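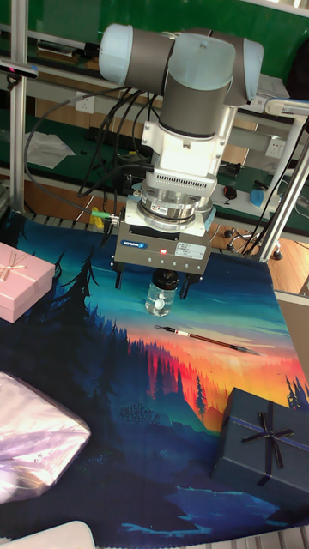

I've read the county's draft storm plan as well, Bastian, and I got to the end of it, so one of us owes the other a beer. My main worry is the section on the power going out, which puts an awful lot of faith in the monitor at the Jiser Creek culvert. The only sign that the thing is on battery is a tiny red light, and it's inside a locked grey cabinet on the far side of the ditch. Last January it could have been glowing its heart out under the ice and the first any of us knew of the trouble was water coming across Kramer Road.

More below, in with yours.

On October 18, 2021, Bastian Schwerdtfeger wrote:

> Hello all, I have been through the draft and have a few concerns. First, it says the hall in Postlow will open as a warming centre "upon confirmation of a prolonged outage." It does not say how long prolonged is, or who confirms it.

I rang and asked. Prolonged is eight hours. Confirmation comes from the duty officer in Cleler, who gets it by phone from the utility, whose phone line last winter played a recording inviting us to report outages on the website. I did raise this. The woman I spoke to was very decent and wrote it down, or made typing noises.

Eight hours is fine in a house with a wood stove. In the units behind the post office it's baseboard heat and single glazing, and it was getting bleak in there well before supper.

> Second, the generator. The draft lists it as an asset of the hall. I was under the impression it went to the arena.

It did go to the arena. It's still there, running the canteen fridge during tournaments. The draft has $3,000 down for "hookup and servicing," so somebody may be planning to bring it home, or to service it where it stands and hook it up to the deep fryer as well. I'd like that line to say which building.

> Third, the road closures. Kramer Road is shown as the evacuation route for the low side, and it is also shown on the next page as likely to flood.

I saw that too and laughed out loud, which got me a look from the dog. If you put the two maps on top of each other, the plan is that we drive into the creek in an orderly manner.

The old quarry track gets you out to the highway if it's plowed. It's 2 km longer and there's a hill on it I wouldn't take in anything with summer tires, but it stays above the water. I'll suggest it in writing, with a copy of both maps stapled together so the point makes itself.

> Fourth, and I do not want to be difficult, but the contact list has my late neighbour on it.

You're not being difficult. It has me on it under a phone number I gave up when we moved off the farm. Could everyone on the low side please check their own entry (it's Appendix C, after the blank page) and send me corrections? I'll put them in as one batch. If you don't want to be on it at all, tell me that too.

> I suggest we reply as a group. The more names on it the better.

Agreed. The comment form cuts you off partway through a sentence, so I'm going to write a proper letter. What I have so far:

- warming centre opens when the power's been off four hours, and a person with a key lives in Postlow
- generator goes back to the hall before the snow
- culvert monitor sends a text to more than one phone when it loses power
- quarry track added to the plowing list
- fix Appendix C

Sandbags I've left off. We had that argument in the spring and I'm still finding sand in the truck.

If you want your name on it, reply to me off list with how you'd like it spelled. I'd be happy with 30 names and I'll send it with fewer. Please trim the thread when you reply, as the digest people have been very patient with us.

Bastian, could you bring your copy of the old plan, the one in the green binder? I think the generator was in there with a serial number.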